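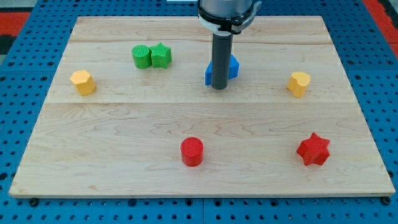 3. Préparer le plateau et disposer les pièces

Avant de sortir les pièces de leur sachet, prenez le temps de bien installer le plateau, car tout le reste du jeu de formes Plidex en dépend et l'on regrette vite d'avoir été trop pressé. Le plateau se pose bien à plat sur une table stable, et il peut s'agir d'une table d'atelier en métal perforé, comme la bleue sur laquelle repose le nôtre, aussi bien que de la table de la cuisine. L'érable est un bois clair qui garde ses veines et ses petits nœuds ; ne vous inquiétez donc pas si votre plateau présente des ondulations plus marquées à un endroit qu'à un autre, chaque planche a son dessin à elle. Les joints droits qui le traversent sont les lignes d'assemblage des planches, et vous verrez qu'ils nous serviront de repères tout à l'heure.

1. Essuyez la table avec un chiffon sec, puis posez le plateau de façon que les joints soient horizontaux devant vous.

2. Passez la main à plat sur le bois, d'un bord à l'autre. Vous ne devez sentir ni grain de sable ni reste de colle. Un petit accroc se rattrape très bien avec un papier abrasif fin, toujours dans le sens des veines.

3. Appuyez doucement sur les quatre coins, l'un après l'autre. Si le plateau bascule, faites-le glisser un peu plus loin ou calez-le avec le feutre autocollant fourni.

Note : si le colis a voyagé par temps froid, laissez le plateau reposer 6 heures dans la pièce avant de vous en servir. Le bois vous en saura gré !

4. Sortez maintenant les pièces et répartissez-les sur toute la surface, en laissant entre elles la place de passer les doigts. Rien ne vous oblige à les aligner, et les enfants préfèrent d'ailleurs souvent un joyeux désordre.

5. Posez le cylindre vert et l'étoile verte côte à côte, au-dessus du joint du milieu. Comme ils ont la même couleur et presque la même hauteur, on apprend à les reconnaître à leur contour, et c'est un excellent premier exercice.

6. Placez le prisme hexagonal jaune plus à gauche, debout, face plate vers le haut. La pièce bleue au pan incliné, celle qui fait penser à un toit, va sur la planche du haut, un peu à droite du centre.

Attention : ne laissez pas le plateau contre un radiateur ni en plein soleil, et ne le lavez jamais à grande eau. Une éponge à peine humide suffit, suivie d'un bon coup de chiffon.

Attention : les pièces ne conviennent pas aux tout-petits qui portent encore tout à la bouche.

S'il vous manque une pièce, écrivez à Aileen Estrella, au service des pièces détachées de Bristness, en indiquant la référence 3963 ainsi que la forme et la couleur souhaitées.

Section révisée le 2019-10-18. Pour le rangement des pièces, passez à la section 4.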